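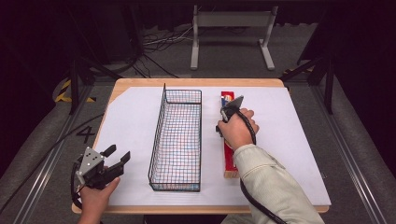

Home Kitchen Small Repairs Letters About me Older posts

July
by Guangming Lü

My drawer for kitchen things was a problem for many years. When I moved to Nadstead I put everything inside it in one evening and I told myself I would arrange it properly later. Later did not come. Each time I wanted the plastic wrap, I had to pull the drawer with two hands, and then some other thing stood up in the back and blocked it.

The wrap box is the worst shape for a drawer. It is long and thin, and it always wants to lie the other way from how you put it. Mine has also the cutting edge along one side, and I have scratched my fingers on it more than once when I was looking for the scissors. So this month I decided that the boxes will live in a basket, in the open, where I can see them.

I first tried a plastic tray. It was fine for one week, but crumbs and flour collected in the corners and I could not wash it easily in my small sink. A wire basket is better for me. The crumbs fall through, and you can see from the side what is in it without lifting anything. My friend Haiyan Fu told me to look for the mesh with small squares, not the wide kind, because in the wide kind a small roll of bags can push its end through and get stuck. She was right about this. I had a wide one before, from Horent, and I gave it to my neighbor for his onions. 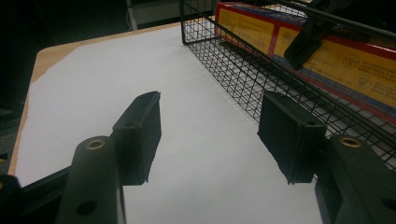

Before you buy a basket, please measure the box and not the shelf. I made this mistake. My shelf has plenty of room, 34 centimeters from the wall to the front, so I thought any basket would be good. But what matters is the inside length at the bottom. Many baskets become narrower toward the bottom, and then the box does not lie flat. It rests on its two ends like a bridge, and when you pull the wrap the whole box jumps.

I also like to lay a sheet of white paper on the table before I sort things. My mother did it with newspaper when she cleaned beans, but newspaper leaves gray on the fingers. On white paper you see every small thing that falls, and at the end you fold it up with the dirt inside. For this I use the cheap paper from the Pangilinan shop, the one on a roll.
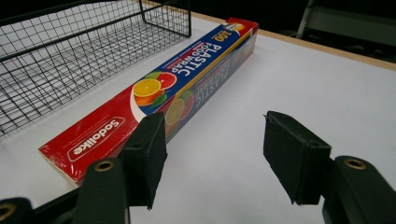 Guangming Lü

The wrap with the red and blue box, with PLASTIC FOOD WRAP in big white letters, is easy to recognize even when I am half asleep and making lunch at six in the morning. I prefer a box like this to the pale ones, which all look the same to me (I have covered soup with baking paper, and I do not recommend it). Next to an empty basket a box like this looks very long, but do not be afraid of that. You can put it in lengthwise, against one wall of the basket, and keep the other side for foil and freezer bags.

About the order inside, I have only a small rule. What I use every day goes to the front wall, and what I use for guests goes behind. I keep three boxes and no more. If I buy a fourth one because of a good price, it waits in the hall closet until there is a place for it.

Haiyan keeps her boxes standing up, in a tall container beside the stove. It looks very neat - but her kitchen is bigger, and I think so near the stove is too warm for plastic. We did not agree on this, and she still does it her way.

Next time I want to write about the lids. I have a whole shelf of lids and I am not sure which of them still have a pot.

Contact: use the form on the About me page © Guangming Lü Back to top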